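Home | Chapters | Trip Reports | Gear | Contact

Chapter 5: Lighting a Dry Cave With More Than One Flash

I learned most of what's in this chapter by getting it wrong in Pratgate, a long muddy stream passage that eats light like nothing else I've photographed. My first trip there I fired one flash from beside the camera and came home with 36 pictures of fog. The fog was my own breath! So before we get into power settings and triggers, let's talk about where the light goes.

In a cave you start with total darkness, and I still think that's a gift. You can open the shutter, have a friend pop a flash behind a column, wait for them to shuffle along to the next spot, and pop it again. Each burst adds its bit to the picture. The trouble starts when you put all of it near the lens, where it hits every drop of mist in the air and flattens the walls (brown walls, usually, which look even browner).

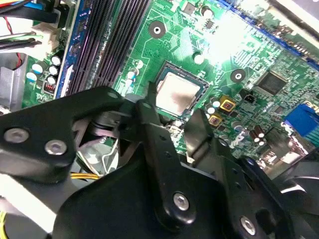 Get that flash off the camera, then. An arm's length helps a little, but two or three metres to the side is where you begin to see shape in the rock. On our second Pratgate trip Corinne Holloway stood around a bend with the big flash pointed away from me, and the whole passage lit up behind Otis Mahmoud's silhouette. I whooped so loudly they both thought I'd fallen in.

Backlighting like that is my favourite, and it's also the easiest to overdo. One strong light behind your model gives you a lovely rim on the helmet and shoulders, but the foreground goes black and people can't tell how big the place is. I add a second, weaker flash low on my left – quarter power is plenty in a passage you can nearly touch both sides of.

Bigger chambers are another matter. The main room at Holari swallowed everything we carried, and we spent 2 hours on a single frame. Lesia Boiko walked the far wall with a flash, calling out before each burst, while I stood at the tripod covering the lens with my hat between pops. Low-tech, but it works. 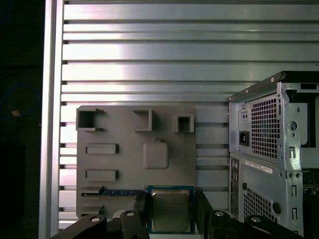
How do I stop my model from blurring during a long exposure?

Have them hold still for one burst only, then step out of the way in the dark with every headlamp off. The flash is so short that it freezes them, and any wobble before or after won't record if there's no other light in the cave.

We'll set up a two-flash shot step by step in the next section. Bring a tripod, and a towel you don't mind ruining.

Share this chapter | 357 shares | 5 comments

This site uses cookies. Accept | Settings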